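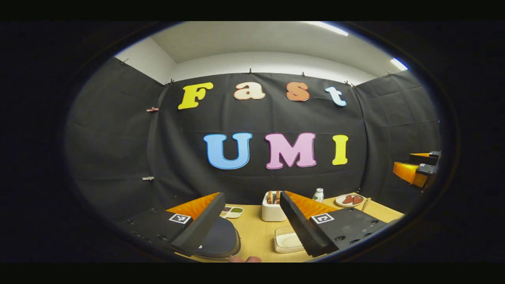
Inspected and written up by Georges Boutros | Building services, Rarkstead | Filed under: Checklists, Vernodthorpe site

Annual fire and electrical walk-through, Vernodthorpe light industrial building
Inspection month: November
Lettable floor area: 3,504 square metres, single storey, shared loading dock

Ratings used: OK, Fix (tenant to action before re-inspection), Landlord (goes on the Rarkstead works list), N/A. Comments are only made where the rating needs them.

1. Exits and paths of travel

1.1 Exit doors open from inside without a key: OK

1.2 Exit doors unobstructed, both sides: Fix
Cuadros store has pallets stacked outside the rear door. Clear opening measured at 565 mm. Move the pallets to the dock and keep the painted hatching clear. Raised last year as well.

1.3 Corridor width maintained: OK
The photocopier outside the lunch room has been moved.

1.4 Exit signs lit: Landlord
Sign at the east end of the main corridor is out. Lamp or battery not determined. All others lit.

1.5 Emergency lighting discharge test: OK
Logbook sighted. Last entry was signed but the signature is not legible. Print the name next to it in future.

2. Extinguishers, hose reels, blankets

2.1 Extinguishers in place and tagged: Fix
Prurkau workshop: unit is on the floor behind the drill press. Rehang on the bracket. The bracket itself is sound.

2.2 Pressure gauges in range: OK

2.3 Hose reels run out and rewound: OK
Reel at the dock is stiff in the last few metres. Monitor.

2.4 Fire blanket in lunch room: OK

3. Electrical

3.1 Test tags current on portable equipment: Fix
Kettle, sandwich press and a pedestal fan in the lunch room are past date. Remove from use until tested.

3.2 Power boards not daisy-chained: Fix
Two boards in series under the front counter at Cuadros. Replace with a single board or have an outlet installed.

3.3 Switchboard accessible, door closes, circuits labelled: Landlord
Unit 4 board has a schedule in pencil and three circuits marked "spare?". Electrician to trace and label. Board door latches properly.

3.4 RCD push-button test: OK
All tripped and reset.

3.5 Leads protected where they cross walkways: OK

4. Linings, curtains and fabric

4.1 Fabric clear of light fittings and heaters: OK
Applies to the enclosed bay with the black cloth on its back and side walls. Cloth is clipped along the top edge and the fluorescent lights are above it. Keep a 200 mm gap to any fitting if the cloth is ever rehung.

4.2 Flammability information held for hung fabric: Fix
No paperwork on site. Supplier's data sheet or a treatment certificate is acceptable. Email is fine.

4.3 Fabric not covering exits, detectors, call points or outlets: OK
Checked by hand along the walls at low level.

4.4 Ceiling tiles in place: Landlord
One missing in the store corridor and one water-stained in the lunch room. Check the roof over the lunch room before replacing the tile.

5. Storage and housekeeping

5.1 Flammable liquids in a rated cabinet: Fix
Prurkau has thinners on an open shelf. Cabinet is there and half empty.

5.2 Waste removed daily: OK

5.3 Bins away from the building wall: Fix
Skip is hard against the west wall. Contractor to be told where to set it down.

5.4 Shelving fixed to wall or floor: OK

6. Records

6.1 Evacuation diagrams current: Landlord
Diagram at the main entry still shows the old partition.

6.2 Warden list current: Fix
One of the listed wardens has left. Nominate a replacement and give them the briefing sheet.

6.3 Evacuation drill held in past year: OK

Re-inspection covers Fix items only. Tenants who have closed an item early can send a photo and the item number, and it will be signed off without a visit, except for 1.2 and 5.1.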